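Who Knew What, and When: Secrets in One Season of Edness
Media Studies project report by Delali Quansah and Duyên Tô

Our plan was to track every secret in a season of the soap Edness and record how long each one lasted. We began in November with a spreadsheet and some optimism. The spreadsheet survived.

We split the episodes between us and logged 1186 scenes. A scene counted as a "secret scene" if at least one person in it was hiding something from another. By that measure 677 qualified, including one set entirely at a dental checkup.
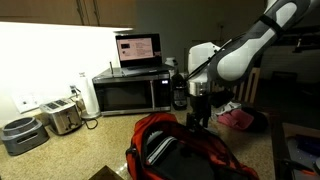 The longest-running secret was the forged will at the Pinto bakery. It held for nine weeks, although six characters had overheard it through the same door. No one in Edness has ever considered closing that door. Duyên coded each overhearing separately, and Delali would like it noted that this doubled the work.

Weddings were the most dangerous place to keep anything quiet, followed by the hospital corridor. Letters did badly everywhere. Characters hide them in coat pockets and then lend out the coat.

Our main weakness is the coding. We disagreed on whether amnesia is a secret, and settled it by leaving Uncle Prillero out of the totals.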